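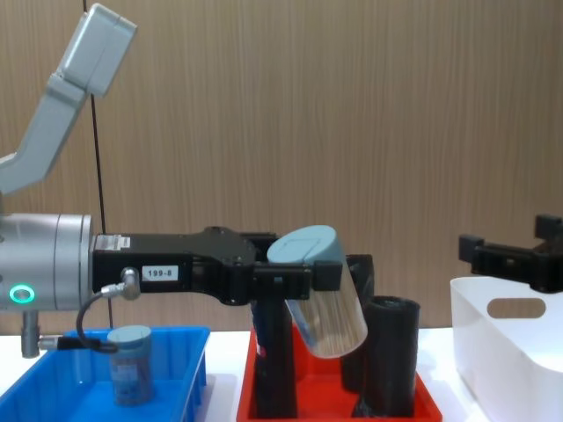 4.2. Los botes pequeños y el problema de la tapa

Llego por fin a mi parte favorita del estudio, y pido un poco de paciencia porque voy a hablar de palillos durante varias páginas. En el apartado anterior quedaron descritas las cajas grandes, las que la gente pone en la balda baja y no vuelve a mover hasta Navidad. Con los botes pequeños pasa otra cosa: viajan. Salen a la mesa, vuelven al cajón, acaban en una bandeja con las pinzas de cerrar bolsas y de ahí saltan al cajón de los manteles, donde los encontré más de una vez.

De los 3.726 objetos del inventario de Pusthorpe, el grupo que más discusiones nos dio a Yeshi Lencho y a mí fue el de los recipientes cilíndricos con tapa. Yeshi quería clasificarlos por contenido (palillos, especias, clips, botones) y yo por la forma del envase. Ganó ella a medias. Al final llevamos dos códigos en paralelo, uno para el envase y otro para lo que hay dentro, y así el mismo bote puede ser «cilindro con tapa» en una columna y «menaje de mesa» en la otra. La hoja de cálculo quedó feísima, pero se deja consultar.

El tipo de bote del que hablo aparece en la Figura 3: plástico transparente, tapa azul claro y, dentro, un haz muy apretado de palitos finos de color tostado claro, de los que uno tomaría por palillos o por brochetas pequeñas. Hay otro cilindro translúcido, también con tapa azul claro, de pie en la bandeja azul. Me gusta mucho esta figura porque resume la duda que teníamos al codificar. Si guardo juntos dos botes con la tapa del mismo color, ¿los estoy ordenando por lo que llevan o por lo bien que quedan uno al lado del otro?

4.2.1. Lo que se ve y lo que se lee

Yo llegué al trabajo de campo convencido de que la etiqueta era lo importante. Venía de un proyecto anterior en Kerkel, donde estudiábamos despensas de cocinas compartidas, y allí una repisa sin etiquetas era una invitación a la guerra. En las casas particulares me encontré con que casi todo el mundo reconoce el bote de los palillos por la pared transparente y ni mira si hay algo escrito. Una participante me lo explicó mientras buscaba el café: «Si veo palitos, son los palillos, ¿qué quieres que ponga?». Tenía toda la razón y a mí me tocó reescribir media guía de entrevista esa misma noche.

Lo divertido empieza con los contenidos que se parecen. Palillos y brochetas cortas, por ejemplo, comparten color y casi comparten grosor, y a través de un plástico algo mate la diferencia se pierde. En nuestra codificación decidimos anotar «palitos finos» siempre que no se abriera el bote y dejar la categoría exacta para cuando la persona lo abría y nos lo confirmaba. Parece una manía (lo es, un poco), pero nos ahorró muchas correcciones. Recomiendo hacerlo así desde el principio, y quien quiera ver lo que ocurre cuando se hace a medias puede pedirme la primera versión del inventario, que guardo por vergüenza y por afecto.

La densidad también cuenta. Un bote bien lleno se comporta como un bloque: los palitos se sujetan entre sí, suenan poco al inclinarlo y cuesta sacar el primero. Cuando baja el nivel, el contenido se cruza, se atasca en diagonal y la gente sacude el bote boca abajo, con el resultado que cualquiera puede imaginar. Varias personas nos contaron que rellenan el de los palillos mucho antes de que se vacíe precisamente para no llegar a esa fase. Otras trasvasan lo que queda a un vasito. Mi madre pertenece a una tercera escuela, la de abrir un bote nuevo y dejar el viejo detrás, pero ella no formaba parte de la muestra.

4.2.2. La bandeja como parada intermedia

Durante las sesiones de orden pedíamos que se trabajara sobre una superficie despejada de lo demás, con los recipientes de destino ya puestos. Usamos bandejas y cubetas de plástico de colores distintos y no les asignamos ningún significado. Yo quería ver qué hacía cada cual con el color. Pues bien: se lo asignaban solos, y rapidísimo! En cuanto el primer bote caía en una bandeja azul, la azul pasaba a ser «la de los botes» y ya no había manera de meter ahí otra cosa sin que alguien protestara.

Los bordes bajos ayudan. En una bandeja poco profunda el cilindro se queda de pie y se ve entero, con su tapa, mientras que en una cubeta honda termina tumbado entre otras cosas y hay que meter la mano hasta el fondo. Jacobus Molefe, que revisó las notas de esta parte, sostiene que lo decisivo es la base del bote y que yo le doy demasiada importancia al borde. Es posible. Los modelos Vosley que repartimos en las sesiones tienen la base bastante ancha y aguantan bien de pie en casi cualquier sitio; los traídos de casa eran más caprichosos. No separamos las dos variables y lo apunto aquí como una deuda.

También conviene decir algo de la postura al coger el bote. Quien lo agarra por el cuerpo suele inclinarlo sin querer, con la tapa hacia un lado, y ahí se descubre si cerraba de verdad. Con las tapas a presión hubo 9 derrames en las sesiones, todos de contenidos pequeños y todos recogidos entre risas. Me habría gustado anotar el ángulo, pero bastante tenía con buscar palillos debajo de la nevera.

4.2.3. Quién devuelve el bote a su sitio

Al cerrar cada sesión preguntábamos dónde iba a vivir el bote a partir de entonces. La respuesta «donde siempre» fue la más común y la menos útil, así que añadimos una segunda pregunta, dónde estaba la última vez que lo buscaste, y ahí sí salió material. En una de las casas, la que en los anexos aparece como casa Mohammed, el sitio oficial de los palillos era el armario de los vasos y el sitio real era la bandeja del microondas. Los dos sitios convivían sin conflicto. Nadie de la familia veía ahí una contradicción y, después de pasar una tarde entera en esa cocina, yo tampoco.

Volvimos en julio a revisar una parte de los hogares, y de los 98 botes que pudimos localizar otra vez me interesaron sobre todo los que seguían en bandeja. Habíamos pensado la bandeja como un paso del procedimiento, un apoyo para clasificar y nada más, y en muchas cocinas se había quedado a vivir con los botes dentro. Retomo este asunto en el apartado 4.3, donde les llega el turno a los cubiertos sueltos y a las gomas elásticas.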